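Open Day at the Glassware Library, Ginthorpe
2025-09-21

I should say at the start that I went for the parking. Ginthorpe has very little of it, and the Bélanger building had a sign out front promising free spaces to anyone attending the open day. I attended the open day.

Bélanger rents glassware. If you have been to a wedding within driving distance of Ginthorpe in the last decade, you have probably drunk from one of their flutes and left it on a windowsill. The front office has a carpet, a fern and a plate of cookies. Behind that is the warehouse, and behind the warehouse is what they call the setting room, where orders get tried out before anybody agrees to pay for them.

Our guide was Marlene Charbonneau, who has worked there for 15 years and walks as if the floor were on a timer. There were nine of us in the group. She asked us to keep our bags in front of us and looked at my backpack for longer than I thought was fair.

The warehouse took ten minutes. It is crates, and then it is more crates. The stock is sorted by shape first and by range second, and the two ranges have names that sound like a pair of moons. Urix is the plain one. Ula is the cut one, for people who want their water to look expensive. A full Urix order for a big event can run to 1,000 pieces, and every one of them comes back needing to be looked at by a human being holding it up to a lamp. I asked if that got dull. Marlene said she had raised twins.

Then the setting room, which I liked a great deal more than I'd planned to. The worktop is polished gray marble with thin white veins, and it is very shiny, so every lamp in the ceiling turns up again on the counter. Flutes, tumblers and wine glasses get stood out on it so a customer can see them side by side and change their mind.
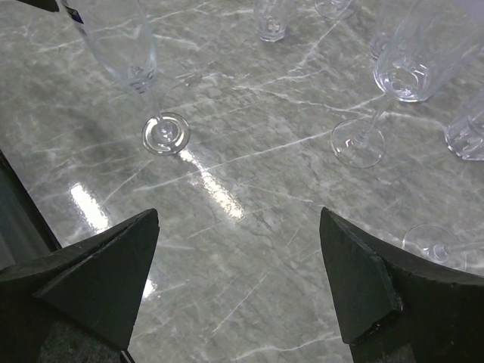
They change their mind a lot, apparently. The usual argument is over flutes. One half of the couple wants the tall narrow kind and the other half has read an article saying that champagne needs a wider bowl, and Marlene has to stand there with one of each while they work it out. She keeps her own opinion to herself until the deposit clears. (Tall and narrow. She'd been asked by somebody in our group who wasn't getting married.)

Next came trays. I had not given much thought to trays before, and I now know more than I can use at parties. You load from the far side toward yourself, tall stems at the back and short heavy things at the front, and you never fill the last corner, as that's where your thumb goes. Four members of our group had a go. A retired dentist was extremely good at it and became hard to be around.

Marlene also has firm views on glasses lying down. My mother would have fainted, but on a flat counter a small tumbler on its side has nowhere much to fall. It's the round ones you watch. Anything with flat facets will stay where you put it, and a smooth cylinder is always thinking about the floor.
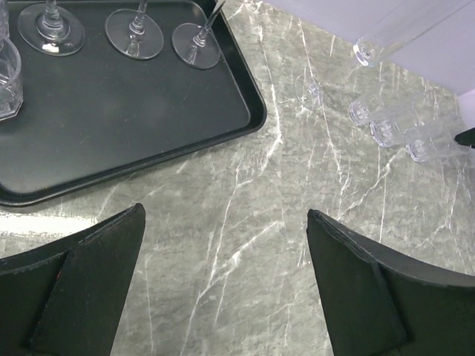

Stemmed glasses on the black tray, other glasses lying on their sides on the marble.

After that we were each allowed to handle something. I was given a stemmed glass with a tall straight bowl and told to check it the way the staff do: rim first, then down through the mouth to the bottom of the bowl, then the foot. You're looking for chips, lipstick and a cloudiness they call "the fog," which comes from somebody's home dishwasher and costs the customer 98 cents a glass. I passed mine. Marlene took it back, turned it once, and put it with the ones to be washed again.

It's an odd thing to spend that long looking into an empty glass. From above, the base of the bowl is all rings, and anything dark on the other side gets bent into a wavy smear. I found I was holding my breath, and so was the woman next to me.

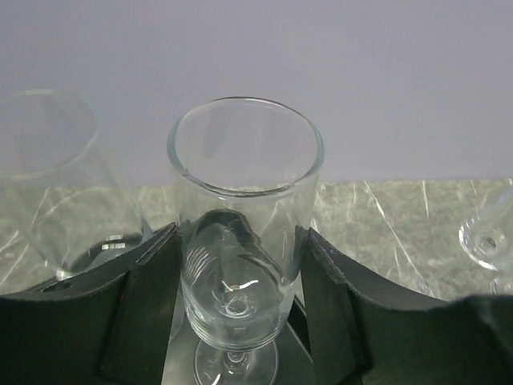 Getting there and what to bring

The next open day is in January, and you need to put your name down at the front office. The tour is free and runs a little over an hour. Wear closed shoes. Leave the backpack in the car, where there is, as promised, plenty of room for it. The cookies were oatmeal and had gone by the time we came back through, and I have my suspicions about the dentist.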